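Pouran Daneshvar has kept the rent records for the Tindesdale housing office through two changes of software. The current register holds 2,386 accounts, each reviewed every 90 days.

"The review is a comparison of dates," Daneshvar said. "The lease date, the notice date and the date the payment cleared. Most disputes come from the third one."

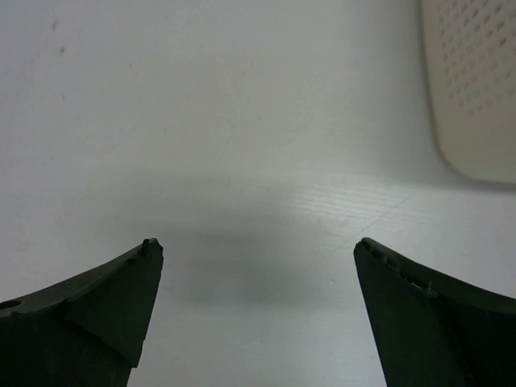 Under the older rules, a payment counted as late if it cleared after the first of the month. The January revision allows a grace period of 8 days and applies it to mailed checks as well as transfers.

"Tenants read the notice and assume the period starts when they get it," she said. "It starts on the due date. The wording on page 2 should say so, and I have asked for that change." 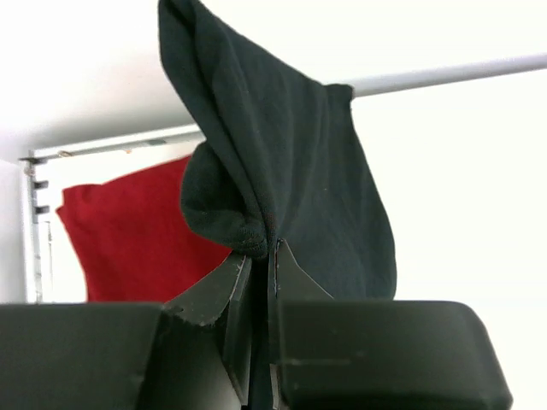

Appeals are filed in writing at the Steyn Street counter. Daneshvar recommends attaching the bank statement to the form.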